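Two-bin picking cell

A two-bin picking cell is a small robot workstation built from one arm, one gripper and a pair of matching bins. The arm takes loose objects out of one bin and puts them in the other, and when the first bin is empty the job runs the other way. I've looked after one of these for a good while now (ours is called Grirano, after a name Waldemar Grabowska found on an old crate), so most of what I've put in this entry comes from keeping that one alive. Other cells will differ in the details.

Layout

The bins sit one behind the other with their long sides parallel, close enough that the arm can reach the far corners of both. Light gray or mid gray is the usual color for a bin, and I'd stick with it. We tried white ones in October and the overhead camera lost the edges of anything pale.

Bins have to stay exactly where they were when the cell was calibrated. Some people screw them down. I like bar clamps, one at each side where the two bins meet, because you can have a bin off the table in a minute and they hold surprisingly well! Tighten one side a little, then the other, then go back to the first. If you crank one clamp all the way down first, the bins creep and you won't notice until the gripper starts landing short.

Tape on the tabletop helps too. An L of colored tape at a bin corner gives you something to push the bin back against after cleaning. It isn't precise - we still run the touch-off routine afterward - but it gets you close enough that the routine doesn't give up.
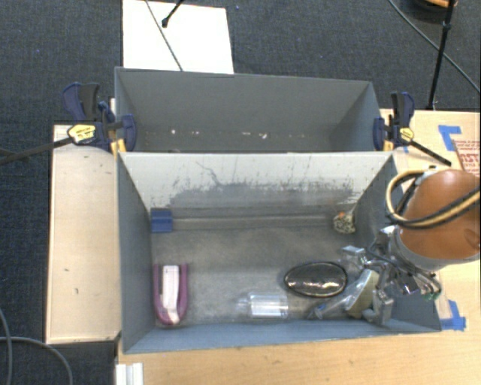
How often should the bin position be checked?
Once at the start of each working day, and again any time a clamp has been loosened or the gripper has hit a wall hard enough to stop the arm.

Hoses and cables

Most of my repair time goes here. The hose and wires have to follow the wrist through every turn, so they need slack, and slack catches on things. A loose loop beside the wrist housing is fine as long as it clears the bin wall at the lowest reach. I drive the arm slowly to all four corners of each bin and watch the loop the whole way (boring, but I've skipped it and been sorry). Tubing fittings get a quarter turn by hand at the same time, only to feel whether they've backed off.

Gripper care

Grit is the enemy. Jointed fingers have pins that wear, and the wear shows up first as a fingertip that wobbles sideways when you pinch it. On Grirano we wipe the links every 500 picks and swap the pins when the wobble gets annoying. Demetrio Barroso keeps a stricter log than I do and changed his first set at 632 picks, after a week of heavy metal parts. The replacement kit we buy from Gonditz has 12 pins in it and takes me roughly 34 minutes to fit, coffee included.

Test objects

A good mix has shiny things, clear things, soft things and a few awkward shapes. Clear plastic is the hardest for depth cameras, and glossy black comes close behind. Anything in crinkly wrapping is worth including as well, as it folds differently each time it's picked. Take out objects that shed or crack, or you'll be vacuuming the bins constantly.

Bin wear

Floors and walls scuff with use. Scuffs don't hurt the plastic much, but dark patches can fool software that compares the bin against a stored empty picture. Retake that picture whenever the marks change noticeably. Our last one is dated Tuesday, December 10, 2019, and it's overdue. If new pictures don't cure the false picks, swap the bin and recalibrate from scratch.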